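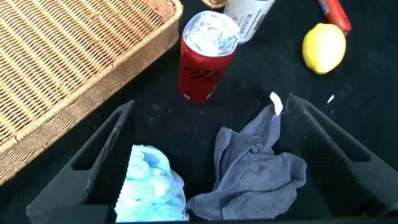 Moving the bathroom upstairs

April 26, 2021

We bought the house in Estbridge in November knowing the only bathroom was on the ground floor, behind the kitchen, in an extension with a flat roof. The bedrooms are all upstairs. For the first few weeks it was fine. Then it got cold, and going down a dark staircase at three in the morning and across a tile floor stopped being fine.

The plan was to turn the smallest bedroom into a bathroom and leave a toilet and sink downstairs. I am writing down how it went so far, mostly for people with the same kind of house. There are a lot of them on our street and I have already been asked twice.

The room is 96 inches by 62 inches. That sounds like enough until you draw a tub in it. A standard tub is 60 inches long, so it fits across the short wall with two inches to spare, and those two inches disappear once you put up backer board and tile. I taped the outline of everything on the floor and lived with it for a week. The door had to be rehung to swing out into the hall. I should have seen that on paper and didn't.

The drain was the real problem. The soil stack is on the back wall and the small bedroom is on the side, so the toilet waste had to run between the joists and drop the whole way. The first plumber wanted to box the pipe in along the bedroom wall. The second one, from Kummont, crawled around under the floorboards for an hour and found that the joists already ran the right way. That saved us a box in the corner and a lot of patching. Their quote was $400 higher than the other one and I took it anyway.

Things I would tell anyone starting:

Lift a floorboard before you get quotes. Everybody's first question was which way the joists go and I couldn't answer it.

Check your water pressure upstairs. Ours was weak. The old pipe from the street is narrow and we decided to live with it for now. The shower works, but if someone runs the kitchen faucet you will know.

Order the tile early. We picked a plain white one from Martinelli and a gray one for the floor, and the gray took five weeks. The white sat in the hall the whole time and we walked around it.

Buy the fan before the electrician comes. I bought the wrong size, he had already cut the hole, and we have a neat patch in the ceiling to show for it. The fan we ended up with is a Clovia and it is quieter than the one downstairs.

On money, the fixtures cost less than I expected and the labor cost more. The tub, toilet, sink and faucets came to $900 because we bought the tub and the sink as returned stock. The tub has a chip on the outside edge where it meets the wall, and the tile covers it. I won't put the full total here until the last bill is in.

We have been using the room for nine days. The grout is sealed, the paint is on, and the window still needs a blind. For now there is a towel on a tension rod. There is also nowhere to put anything. I spent months thinking about pipes and no time at all on shelves, so the shampoo lives on the edge of the tub and falls in. I had thought about a niche in the tile wall early on and dropped it to save a day's work. I regret that one. A corner rack will have to do, and I don't want to drill into new tile, so it will probably be one of the ones on a pole.

The downstairs room is next. The old tub is still in there, full of paint cans and leftover tile. It is cast iron and it is going to have to come out in pieces. I have been reading about how to do that and so far the advice is earplugs and a sledgehammer. If you have done it in a small room with a window you care about, leave a comment and tell me how you covered the glass.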